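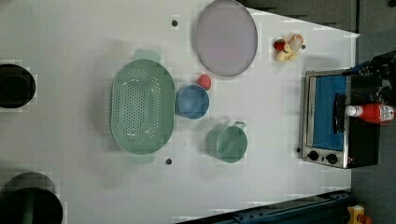 Colander, plate, bowl, cup and the small oven, seen from above.

My mother-in-law asked me at dinner when the robot will come to wash her dishes. She is eighty-one and she does not ask for fun, she wants a date. I told her I would think about it and write it down, and as she reads this blog (hello, Viorica), I am writing it down.

For those who are new, I work in the maintenance office of a company in Seklow that makes trays and lids for school canteens. Before that I repaired packing machines for many years. I am not a scientist and I don't build robots. But I have stood beside machines all my working life, and I have also stood beside a sink all my life, so I think I am allowed an opinion about both.

Let us begin with the shop floor, where everybody thinks the question is already answered. We have at work one arm that takes lids from a conveyor and puts them in a box. It does this very well. Kevin Moynihan, my colleague from the day shift, calls it the best worker we ever had, and then he goes to pick up the lids it dropped. In a good shift it packs 1,130 boxes and there is nothing to complain about. The lids come always the same side up, always with the same distance between them, and the box is held by a metal guide that I adjusted myself. If you look carefully, half of the work is done by the guide.

In December we changed the supplier of the boxes. The new box was a little softer in the corner. A person would not notice. The arm pushed the first lid through the side of the box, and the second, and it continued so with great patience until Kevin pressed the button. We needed six days before it worked properly again. During these days two people packed by hand, and one of them was a student who had learned the job in the time of one coffee.

I tell this story often, maybe too often, but for me it is the whole problem. The arm knows one box. The student knows boxes.

Now the kitchen. Look at a table after a family has eaten, or a table where children have played with their plates and their toy tomatoes, and think what you do when you clear it. You take a colander by one of its handles. The colander is full of holes and quite light, and if you pull too quickly it takes the cup with it. A plate lies flat and you cannot get your fingers under it, so you slide it to the edge or you press one side with the thumb. I never thought about this movement until I tried to explain it to my friend Adalberto Teixeira, who programs machines in Skornberg. I did it seven or eight times in front of him and each time I did it differently. He laughed a lot. He said that this is what his customers do too, they say "you just pick it up" and then they cannot say how.

A bowl is easier, because it has a rim. A cup is easier or more difficult, it depends where the handle is looking. A round thing like a tomato is soft in real life and hard if it is a toy, and for the eye there is little difference, especially from above. We know it is a toy before we touch it. How do we know? It is too red, it is too small, it lies beside a banana with funny orange ends. And still we close the hand gently, in case.

And then there is the door of the oven. My mother-in-law would say, it is only a door. But a door moves in a curve and the hand must follow this curve. If the hand goes straight, something has to give, and it will be the handle or the hand or the whole oven will travel over the table. With the small ovens this happens even to me. I have to hold the top with the left hand. A machine with one arm has no left hand, so either the oven is fixed or the arm must be very polite. And if somebody has left a bottle lying on top of the oven, the bottle comes also into the story.

Adalberto is more hopeful than me. He sent me several videos in the winter, and we had a long discussion by telephone. In one of them an arm put cups on a rack, in another it opened a drawer and closed it again. I said to him, show me the one where the cup was wet. He said that it will come. He also said something I found correct: the old way was to tell the machine each movement, and the new way is to show it many times by guiding it, and let it find out what is common. He spoke of 2,000 demonstrations for one job as if this was nothing. To me it sounded like a lot of cups. But then I thought of my own children, and how many times I showed them where the plates go, and they are grown up now and I am not sure that the number was enough.

So I have changed my opinion a little. Five years ago I would have said never in my lifetime. Today I would divide the chores in this way.

What a machine can do already, if you arrange the house for it: the floor. We have the round vacuum cleaner and it is good, provided that I pick up the socks first. Also the dishwasher, which we forget to count. It is a robot for dishes that asks us only to carry them to it. When my mother had her first one in Basenska the neighbours came to look at it through the little lamp on the front, as if it would show them something.

What a machine can nearly do: to take known things from a table and put them in a known place. One type of cup, one type of plate, good light, nobody in a hurry. I believe this now. I would not have it near my wedding glasses.

What it cannot do yet: everything after this. The fork under the napkin. The pan that has to soak. The rest of the soup, which goes in the fridge if it is the good soup and in the bin if it is Finbarr's. (Finbarr Moriarty lives over us, he is a generous man, he puts turnip in everything.) To decide what is dirty is a difficult thing. I have a daughter who uses a glass for water and considers it clean for the whole day, and a husband who does not, and they are both reasonable people.

There is also the question of price, and of where to put it. Do-yoon Baek, who is in purchasing at our company, made for me a small calculation on the back of a delivery note. I will not copy the sums because he asked me not to, they were only for conversation. But he said a factory arm is cheap when it makes the same movement all day and all night. In a kitchen it would work maybe one hour and then stand there, and you would have to dust it. My kitchen is so narrow that we cannot open the fridge and the oven together. Where does the arm stand? In the corridor?

I asked the same at the café of Ó Dálaigh, where I go on my free mornings. They wash perhaps 100 cups before lunch and they would be the first customers, you would think. The girl at the counter told me she would accept a robot tomorrow for the milk jugs, only the milk jugs, because of the smell. For the rest she is faster. I watched her and it is true. She takes four cups in one hand with the saucers under them and she is talking at the same time.

So, Viorica, the answer. For the cups only, and if you buy all the same cups, and if you let somebody screw your small oven to the table, perhaps in some years. For the complete kitchen I cannot give you a date. Until then I will come on the usual evening and I will wash and you will dry, and please do not put the big pot away wet again, the lid is beginning to rust.

If some reader works with these machines and thinks I am unfair, please write to me in the comments. I would especially like to know about wet cups.

Posted 14 April 2022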